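고객지원 > 데이터 수집 > 스테레오 카메라 / 에피소드 동기화

제목: 삽으로 물체 건지기 작업, 왼쪽과 오른쪽 영상의 저장 길이가 다릅니다
작성자: Sebastião Barros
상태: 해결됨
제품: Civura 기록 프로그램

안녕하세요. 저는 Dutico에서 모방학습용 시연 데이터를 모으고 있습니다. 한국어가 모국어가 아니므로 어색한 표현이 있으면 양해해 주십시오.

작업은 고양이 모래 위에 있는 빨간 물체를 삽으로 떠서 옆의 통에 버리는 것입니다. 목표는 에피소드 500개입니다. 그런데 저장된 파일을 검사하면 일부 에피소드에서 오른쪽 영상이 왼쪽보다 프레임 2개가 짧습니다. 관절 값의 기록은 왼쪽 영상과 길이가 같습니다. 에피소드 59에서 처음 발견하였고, 그 전의 파일에는 문제가 없습니다.

작업대의 배치는 아래와 같습니다. 모래 상자는 하늘색이고, 통은 뚜껑을 연 상태로 상자 왼쪽에 둡니다.
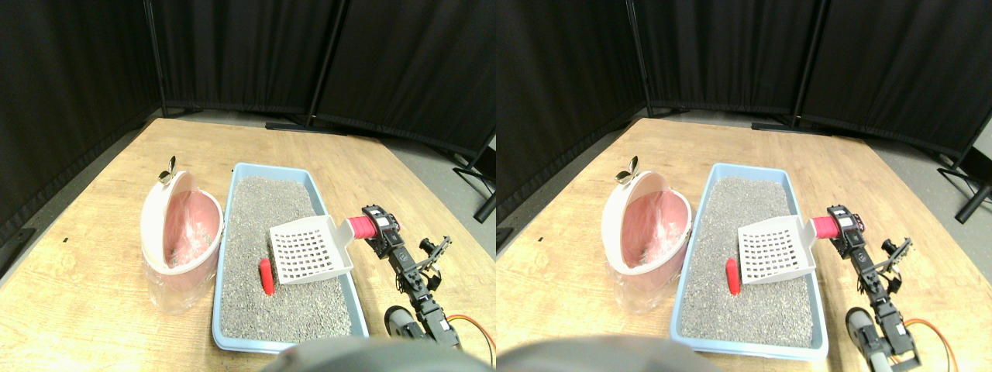
1. 제가 먼저 확인한 것

- 카메라 케이블을 다시 연결하였습니다. 변화가 없습니다.
- 저장 디스크의 빈 공간은 충분합니다.
- 기록 프로그램을 다시 시작하면 처음 몇 에피소드는 정상이고, 그 후에 같은 증상이 다시 나옵니다.
- 로그에는 오류가 없고 다음 경고만 있습니다.

WARN right_queue full, dropping oldest

2. 지원팀 답변 (Mirela Seixas)

자세한 기록을 보내 주셔서 감사합니다. 경고의 내용으로 보면 오른쪽 카메라의 대기열이 가득 차서 오래된 프레임이 버려지고 있습니다. 설정 파일에서 right_queue_size 값을 1000으로 바꾸고, 미리보기 창을 닫은 상태로 다시 기록해 주십시오. 시험 기록 중에 삽이 물체 가까이에 있는 순간의 좌우 화면도 한 장 첨부해 주시면 좋겠습니다.

3. 설정을 바꾼 후

말씀하신 대로 값을 바꾸고 미리보기 창을 닫았습니다. 시험 기록에서는 경고가 나오지 않았고, 좌우 영상의 길이도 같습니다. 요청하신 화면을 첨부합니다. 삽의 날이 모래 위에서 기울어져 있고, 아래쪽 모서리가 빨간 물체와 가깝습니다.

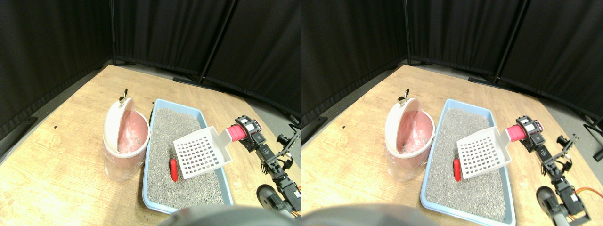
문: 이미 길이가 어긋난 에피소드는 앞부분을 맞추어 잘라서 학습에 사용해도 됩니까?

답: 권하지 않습니다. 버려진 프레임의 위치가 에피소드의 처음이나 끝이라고 보장할 수 없습니다. 중간에서 빠졌다면 그 뒤의 오른쪽 영상이 관절 값과 계속 어긋나게 됩니다. 프레임마다 시각 정보가 남아 있으면 그것으로 다시 정렬할 수 있고, 시각 정보가 없으면 해당 에피소드를 제외하고 다시 수집해 주십시오.

4. 마무리

시각 정보는 왼쪽 영상에만 저장되어 있었습니다. 그래서 길이가 다른 에피소드는 목록에서 제외하고 다시 수집하기로 하였습니다. 앞으로는 에피소드가 끝날 때마다 길이를 비교하는 스크립트를 실행하겠습니다. 티켓을 닫아 주셔도 됩니다.

분류: 데이터 수집 | 태그: 스테레오, 프레임 누락, 대기열, 모방학습

댓글 3

rangel_lab: 같은 경고가 있었는데 저희는 미리보기 창만 닫아도 없어졌습니다. 대기열 값은 그대로 두었습니다.

모래시계: 오른쪽 시각 정보는 어디에서 켜나요? 메뉴에서 못 찾겠어요.

Mirela Seixas: 모래시계 님, 설정 파일의 save_timestamps 항목에 right를 추가하시면 됩니다. 메뉴에는 아직 없습니다.

관련 글
- 시연 중 관절 값이 한 박자 늦게 저장되는 경우
- Flanell 형식으로 에피소드를 내보낼 때 색상이 바뀝니다
- 실패한 시연에 표시를 남기는 방법
- 좌우 카메라의 노출을 같은 값으로 고정하기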